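Parts bench notebook, harness and board trays
19/02/2021

Carried on with the sort that was left half done in January. The Stedar harnesses are the slow part and I want them out of the way before the next Ridell box gets opened.

Bench set as before: yellow trays side by side, rims touching, lamp over the left shoulder. The glossy floors throw the light back badly and I lost time shifting the lamp. A thin black wire is easy enough to see on yellow, but a bare pin end vanishes in the reflection. Ended up with the lamp lower and further back. Still not good. A matt sheet in the bottom of each tray would sort it, but then the small connectors catch on the sheet when the tray is tipped out, so leaving it for now.

Tray 14, harnesses

Range on the rim is 421-450, so 30 places on the sheet. Marker is holding up on this one. On a couple of the older trays it has rubbed away where people put their thumbs, and those want writing again with the same wording, Korean first and then the number and range in brackets, so they match the sheet.

Checked each harness the same way. Lay it flat, let the twisted pair find its own curve, then follow every wire from the white sleeve outwards. Green and yellow are twisted together and have to stay twisted right up to the connector. Black and red run separately. Don't pull on the sleeve to straighten anything. I did that to one in January and it slid, and then the lengths either side no longer matched the drawing.

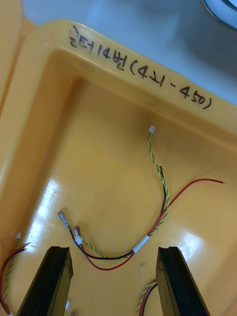
Things to look for on this type

Crimp terminal on the black wire: look at it from both sides. Insulation should go into the crimp with no bare copper behind it.

Other end of the black, the short pin: should be straight. If it is bent, put it aside and don't try to straighten it with pliers.

Small white connectors on the twisted pair: a light tug on each wire, one at a time. Green first, out of habit.

Red wire: this one wanders. It springs out to the side and hooks on whatever is next to it, which is how we get three harnesses coming out of a bag in one knot. One harness on the tray floor at a time, please. It feels slower and is quicker over the afternoon.

Rejects so far: 6, all for the crimp. Bagged and marked for Buschmann, who made up this lot. I have written to ask whether they changed the tool between batches. The drawing we hold is the old issue and doesn't say how far the insulation should sit in, so I would like that settled before anybody sends parts back.

Boards

Moved on to the red round boards after the break. Pukden sent 36 in one carton with nothing between the layers — they could do with a sheet of foam. Edges are notched all the way round and the notches lock into each other when boards are stacked, so lifting the top one brings the next with it and then drops it. Went over to laying them out flat in the bin. Takes up room but no more dropping.

The big one with the oval hole is the one to pick up by the rim. Fingers through the hole is quicker, and everyone does it, but it puts skin on the copper. Gloves are in the second drawer. 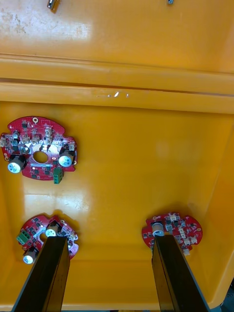 Bin condition

The lip has some chips in it, small white flecks near the middle. Nothing sharp when I ran a finger along it, but flakes of yellow plastic in among boards would be a nuisance. Wipe the floor out before each lot, there are smears on it.

Left to do

13 boards still to check for the plating round the mounting holes.
New marker for the rims.
Chase Buschmann about the crimp tool and the newer drawing.
Ask Pukden about foam for the next carton.
Ridell box stays shut until tray 14 is signed off.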